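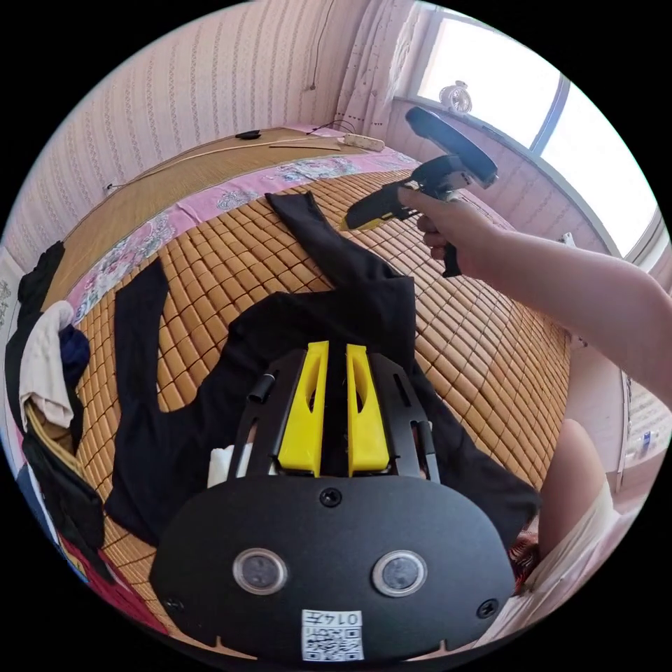

Yellow fingers, black sleeve. The second round, in the back bedroom.

The Gralero fingers won the towel round by so much that Beathag accused the towels of taking sides.

"Do the black one," she said. "The long sleeves. Towels are easy, anybody can pick up a towel."

Arūnas already had it out of the pile. He flung it across the bed and it landed the way clothes do when you aren't trying, one sleeve pointing at the window and the other off to the left, and he looked at it with so much happiness that Beathag laughed out loud. He had been like this since breakfast. He'd eaten his egg with the gripper. He'd tried to, anyway, and most of the egg had gone down the side of the stove, but he had learned something about squeeze and written it on the back of his hand.

"Okay," he said. "Okay! Cuff first, then the shoulder. Same as the towels. You take the right side."

She knelt at the edge of the mat. The bamboo tiles pressed their little rounded shapes into her shin and she shifted her weight and it was no better. Through the open door she could hear his aunt running water in the kitchen, and a radio.

They had two sets of fingers to get through by the end of the week, the yellow Gralero ones and a soft gray pair from Pameleck that had come in a box much too big for them. Jardine wanted an answer by Friday. Jardine was the kind of boss who wrote "which one?" in the subject line and left the rest of the message blank, and Arūnas loved this about her, because it meant he could write back as much as he wanted. His last report had been six pages. It had a section on socks.

"Going in," said Beathag.

She closed the trigger slowly. The fingers came together on the cuff and for a second she felt the thing she'd been trying to explain to her sister on the phone, how the cloth came up through the handle to you. You could tell a hem from a fold. You could tell when you had two layers and only wanted one. Her sister had said that sounded nice, in the voice she used for other people's babies.

"One layer or two?" said Arūnas.

"Two. No – one. One!"

"Lift!"

She lifted. The cuff rose, the sleeve followed it, a long lazy black curve, and it held. It held all the way up to her chin. She turned her wrist left, then right, and gave it the little shake they had agreed on, and it went on holding.

"Oh, that's lovely," Arūnas said. "Look at that. It isn't even bunching."

"Write it down."

"I'm looking at it first."

The Pameleck pair had a harder time. They were so gentle! They'd been wonderful on his aunt's best scarf, which the yellow fingers had snagged, and Arūnas had gone quiet and put the scarf away in a drawer and not mentioned it at lunch. But on the black sleeve they slid. They took hold, they rose a hand's width, and the cloth let itself down out of them like someone leaving a party. Beathag tried again with more squeeze. She tried at the seam, where it was thicker, and got it up that time, and whooped, and dropped it.

"The seam's good, though," she said. "The seam's really good. If it could find the seam every time."

"That's a camera question."

"So it's a camera question. Who's got the cameras?"

"Ravden."

"Call Ravden."

"It's 2 in the morning in Ravden's office," said Arūnas, and picked up his phone and looked at it hopefully anyhow.

His aunt came to the door, drying her hands. She was a small woman who had ironed for a hotel for most of her life, and she had been told on Monday that there would be some testing with laundry, and had said fine, as long as it wasn't her laundry. She took in the bed now, and the pile, and the two of them on their knees.

"Who threw that?" she said.

"I did," said Arūnas.

"You throw it like a man." She came in and picked up the black thing by the shoulders, snapped it once, and laid it down flat with the sleeves out. It took her less time than it had taken Beathag to find the trigger. Then she bent and looked closely at the yellow fingers, at the slots in them.

"They're strong?"

"Strong enough. Do you want to try?"

"No," she said, and held out her hand for it.

Beathag gave it to her and showed her where the trigger was. She didn't go for the cuff. She went for the underarm, where four seams run into each other, and pinched, and raised her arm straight up, and the whole garment came off the bed in one piece, hanging clean, with both sleeves falling down on either side.

Arūnas made a noise.

"Always there," said his aunt. "It's the only place it can't get away from you."

"Do it again," said Beathag. "Wait, wait, put it down and do it with the gray ones. Arūnas, swap them. Where's the little wrench?"

He was patting the mat all around him, his pockets, the bedding. He was writing on his other hand at the same time.

"Underarm," he was saying. "Underarm, underarm. Is that with an e?"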